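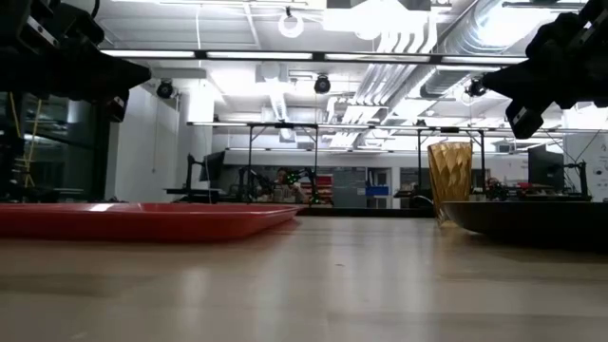

How to Set a Simple Table for Everyday Suppers

by Kenna Purves

I grew up in a house where the table got set every single night, even if supper was canned soup and toast, and I have carried the habit into every place I've lived since. People tend to think of setting a table as something for holidays, with the good napkins and the candles and somebody fussing over the forks. I'd like to talk you into doing it on a plain old weeknight (it takes less time than heating up the oven, I promise!) and with the dishes you already have.

What you'll need

A clear table
A tray
A shallow bowl or plate for each person
A drinking glass for each person
Forks, knives and spoons
Napkins, cloth or paper
A soft cloth and a little dish soap

Step 1. Clear everything off

And I do mean everything. The mail, the keys, the library books, the jar of pens that has been there since February. Put it all in a basket if you have no time to sort it, and put the basket in another room where you won't look at it while you eat. I used to just shove things down to one end, and supper always felt like a meal at a desk.

Step 2. Wipe the table down

For a wooden table with a smooth finish, use a soft cloth wrung out well in warm water with a drop of dish soap. Wipe along the grain, then go over it again with a dry cloth. Glossier finishes will show every streak once the lights are on, so bend down and look across the top from one side - you'll see right away what you missed. Skip the scratchy side of the sponge, please. My first table was a secondhand Mackay and I took the shine off one corner in a single afternoon.

Step 3. Bring it all over on the tray

Load your tray in the kitchen with the dishes, glasses and silverware, heavy things in the middle and glasses lying down or wedged where they can't tip. A tray with a raised rim is best, as a flat board will send a spoon across the floor sooner or later. Set the tray down at the far side of the table and work from it.

If you like, leave the tray out through the meal. Mine holds the bread, the salt and the butter dish, and it saves getting up.

Step 4. Place the dishes first

Start with the bowls or plates, one in front of each chair, an inch or so in from the edge. For most of our suppers I use shallow bowls. They hold stew, noodles, salad, rice with something on top, and pie afterward if no one is feeling particular. Dark dishes look handsome on a light table and make pale food like potatoes look much more inviting, though they do show dried water spots, so give them a quick rub with a towel.

Don't worry about matching. I have a stack from a Privach set that is down to four, and the rest of my bowls came from here and there. If you want the table to look pulled together, repeat one color a couple of times and let the others wander.

Step 5. Add the glasses

The glass goes above the knife, up and to the right of the dish. Leave a little space between the two so that a hand reaching for bread doesn't catch the rim. Tall glasses that get narrow toward the bottom are easier to knock over, so with small children I'd move them in toward the middle of the table, or use something short and wide.

I am very fond of amber glass. My grandmother had a cabinet full, and on a gloomy evening it gives you the prettiest warm color for no effort at all. Patterned glass hides fingerprints, too! It does need a soft brush now and then, because soap likes to settle in the grooves. Wash it by hand if it's old.

Step 6. Silverware and napkins

Fork on the left, knife and spoon on the right, with the blade of the knife facing the dish. Fold the napkin in half and then in half again, and tuck it under the fork. If supper only calls for a spoon, set out only a spoon.

Step 7. Leave the middle alone

I know the temptation is to fill it. But the pot has to go somewhere, and so does the salad, and you'll be glad of the bare space when you come out of the kitchen with both hands full. Lay down a trivet or a folded towel for anything hot. Flowers are lovely if they're low enough to see over.

A note on helpers

Children can do nearly all of this from the age of six, apart from the sharp knives and your favorite glasses. Let them pick the napkins. The forks will be on the wrong side for a while, and supper will taste the same.

When the meal is over, bring the tray back around, load it up again, and give the table one last wipe before the crumbs get walked through the house.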